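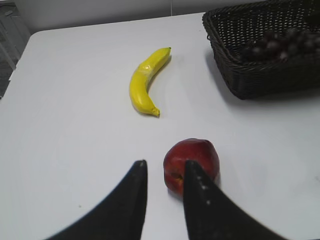 Will the people on our packing bench lose their jobs to a Sturnis?
The firms using one have kept their packers and changed what fills their day. The arm takes over the reaching and placing, and the person beside it spends more time checking, finishing and dealing with orders that don't fit the pattern.

Sturnis bench arm
For gift hampers, fruit baskets and mixed produce
Made by Skatirlow

Sturnis is a single arm with a two-finger gripper, built to work at an ordinary packing bench next to people. It picks one item at a time and puts it where the order says it should go. We designed it for small and medium packing rooms where the contents of a basket change from one order to the next, and where a full conveyor line would be far too much machine.

What it handles
Apples, nectarines, bananas, pears, small bunches of grapes, jars, boxed biscuits and most things of that sort. Each new item is taught at the bench by a member of the team, who guides the arm through a few picks by hand and saves them under a name. There's no code to write. A camera near the gripper lets the arm find items that have been put down at any old angle, so you don't need trays with fixed slots (though it will happily use them if you have them).

Soft fruit is a different matter. Sturnis can lift a ripe peach, but we don't recommend it for raspberries, figs or anything you'd hesitate to pick up with tongs.

A day alongside it
Katiyar packs fruit hampers for offices and hotels, and has run a Sturnis since February. Before that, every packer stood at the bench for the whole shift, leaning across for fruit and turning back to the basket. Sore shoulders by mid-afternoon were just part of the job.

Now the arm lays the base of each hamper and a packer does the rest: turning the best side outwards, tucking in the card, tying the ribbon, and sending back any fruit with a bruise. Abhishek Kandpal runs the packing room there and was wary at first.

"I thought we'd be waiting on it all day," he told us. "What changed was the talking, really. People aren't racing the clock on every apple, so they notice things and say so. One of my packers redid the whole layout of our hotel basket, and it's much nicer than the one I came up with!"

His team also decided among themselves to swap places every hour or so, so everyone knows how to teach an item and clear a stoppage. We liked that so much that it's now part of the training we give to everybody – a room where only one person understands the arm is a room that stops when that person has a cold.

What your team will need to learn
Starting and stopping the arm, teaching an item, changing the finger pads, and wiping down at the end of a shift. Training takes place at your own bench with your own stock. We ask that the people who will work beside the arm are the ones in the session, along with whoever plans the rota.

It's worth talking to them before you order, too. Where the arm stands, which side the baskets come from and how fast it moves are all things packers have strong views on, and they're usually right.

Specification
Heaviest item: 505 g
Widest item: 138 mm
Saved items: 50 per arm
Mounting: bench clamp or fixed plate
Finger pads: replaceable, wipe clean
Stop controls: one on the base, one on a lead
Warranty: 12 months, parts and labour

In the box
Arm and base, gripper with fingers fitted, spare finger pads, bench clamp, stop control on lead, power cable, printed guide.

Options
Miltovura order link, which reads your order list and tells the arm what goes in the next basket. Without it, a packer chooses the basket type on the touchscreen.
Fixed plate for benches too thick for the clamp.
Longer lead for the second stop control.

Ordering
Prices depend on the options and on how much training you'd like, so please ask for a quote. We're glad to bring an arm to your packing room for a trial day – have a few of your usual items ready, and one or two awkward ones.

Page updated 19 September 2022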